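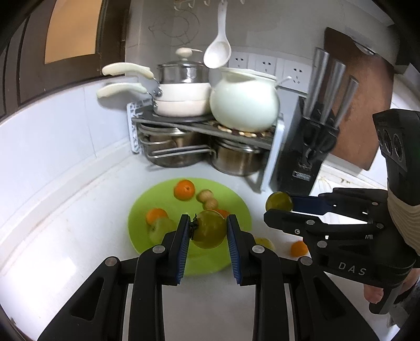

Which grippers are we comparing in this phase? Two finger-pad setups on the same hand-held two-finger body, used as a pair, one in each hand. Setup A has the standard ribbed pads. Setup B has a softer pad from Ceken, which arrived late and has had less time in use.

## Progress report, kitchen handling trial

Prepared by Maricel Evangelista for the Saludo program office
July 15, 2020

### Summary

The trial is on schedule. Recording with setup A is finished and recording with setup B is a little over a third done. We have 1,211 usable recordings with A and 473 with B. The target for each was 1,200, so A is closed unless the office wants more.

### Work since the last report

All the work was done on kitchen counters with ordinary household items. The main task is moving fruit on and off a plate with both hands. We chose fruit for this phase because size and surface vary a lot from piece to piece, and the rigid plastic test shapes from the Pavora phase did not tell us much about how the pads behave.

With setup A, small citrus and other small round fruit give the operators little trouble. Most of the failed pickups come from the large fruit, where the fingers have to open nearly all the way and the pads meet the skin at a poor angle. Approaching from higher up helps. We changed the operator notes to say so, and after that the failures on large fruit went down, though we have not split out the numbers yet.

Passing a piece from one gripper to the other is still slow. The housings bump if both hands come in from the front, so operators now bring one in from the side.

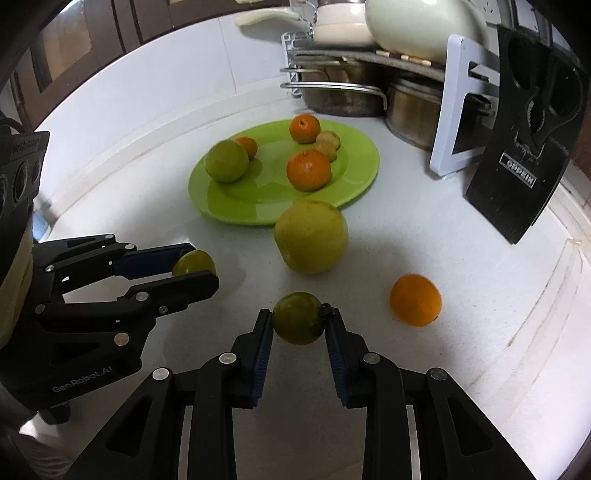 The side approach takes some getting used to. New operators tend to squeeze harder with the side hand, and we have had bruised fruit from it. Practice time for a new operator is now 80 minutes before anything is recorded.

### Problems

- Pivot screws work loose with daily use. We check them at the start of each session and have ordered spares from Zevton.
- Glare off white counters washes out part of the picture at some hours. Moving the overhead lamp fixed most of it. The camera exposure is still on automatic - locking it is on the list.
- 3 recordings had to be thrown out because the two grippers' clocks had drifted apart. The clocks are now reset between sessions.
- The first box of Ceken pads was cut too wide. We trimmed them by hand and used them for practice only.

### Early comparison

It is too soon to recommend one pad over the other. Operators say B holds smooth skin better with less squeeze, but it also drags when they try to let go, and small fruit sometimes rolls as the fingers open. A lets go cleanly. I would like the full set for B before putting figures next to those comments.

### Next steps

1. Finish the setup B recordings.
2. Add pot lids and pan handles to the task list for both setups.
3. Lock the exposure and repeat a short set with A to see whether it matters.
4. Send the comparison table and the full write-up in October.

### Budget

Spending is within plan. The spare screws and the replacement pads came out of the parts line. If the office agrees to the repeat set with A, we would need more operator hours, and I can send that estimate separately.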